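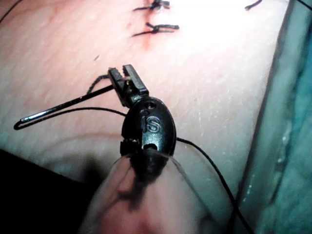 Stornton, August 15, 2019

Day 3 of trying to mend my gran's quilt before the December fair. I've got 91 patches to go and my eyes hurt already!

Went to Serrano for wadding, came home with buttons. Typical me.

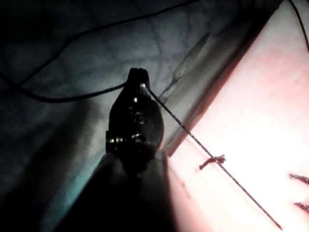
Quilting thread, then. I've gone off the cheap reels (they fluff up and snap) and I'm on waxed cotton now. Dark thread, thin as the one in those jaws, shows every wobble on cream. Going paler for the border.

Anyone in Clenidgate selling old shirting? Stripes please, no polyester
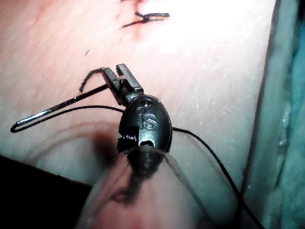 Curved needle, black thread, one knot tied.

Right, kettle on, back to the hexagons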